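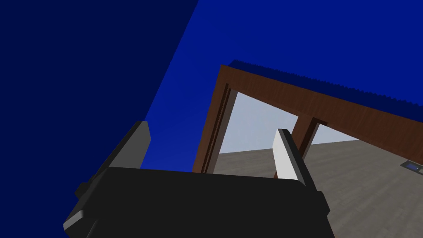 April 7, 2021, Merstead workshop

Wagon's back on the hoist and I finally got the front end apart! Odometer says 3321 km since the last alignment and the inside edge of the left tyre is already scrubbed, so something was moving that shouldn't be. Aroha reckoned tie rod. I said lower control arm bush, and I'm pleased to report the rear bush on that side is torn nearly the whole way through. You can turn the sleeve with a finger. 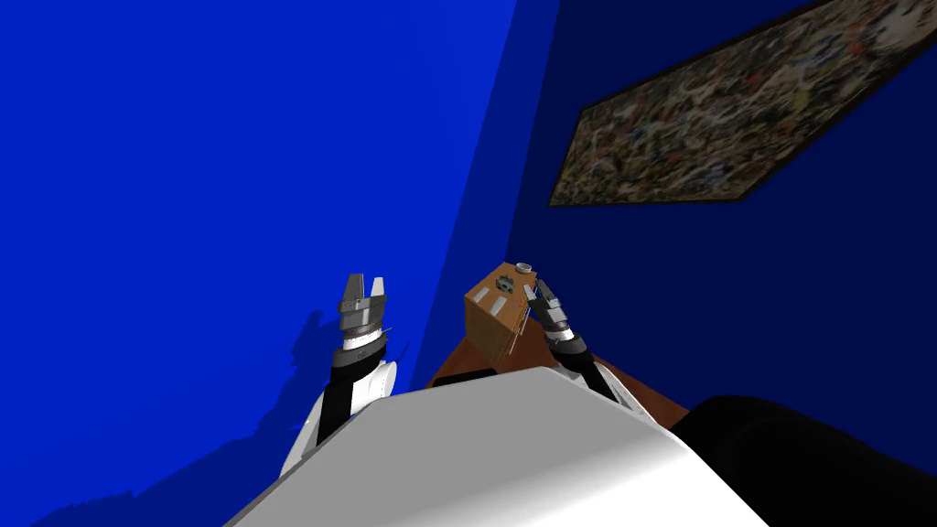 Pressed the old one out with the 16 mm threaded rod and a big socket. Lovely clean job, no heat needed. The Rakena bush went in on the second go (first time I had the voids pointing the wrong way, so check the paint mark, Marama, every time). Ball joint is tight, boot is good, leaving it alone.

Did the right side too while I was under there. That one was only cracked, but I had 2 in the box and it felt silly to put one back on the shelf. 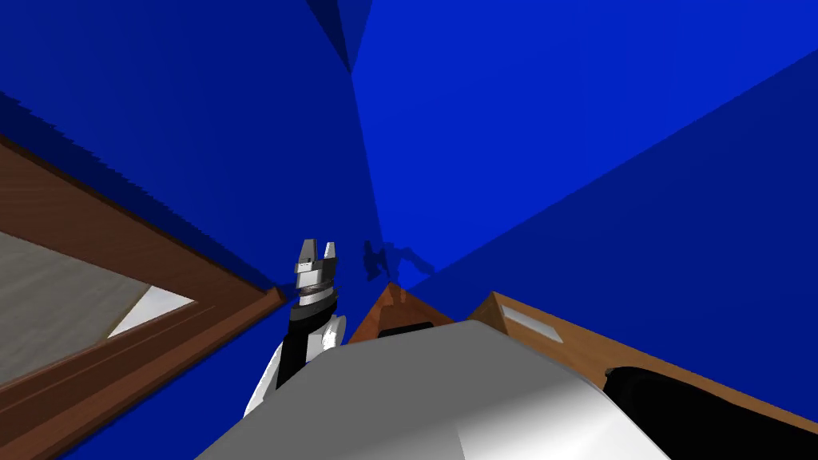 Pivot bolts are nipped up only. Final torque with the weight on the wheels, please, or we'll be twisting the new rubber before it's left the driveway. The Skadurel sheet has the numbers, bottom drawer.

Still to do: alignment, rotate tyres, road test out to Grarkum and back over the corrugated bit. Can't wait to feel how it turns in now. Parts came to $409 for the lot, receipt is in the glovebox.

M. Merrick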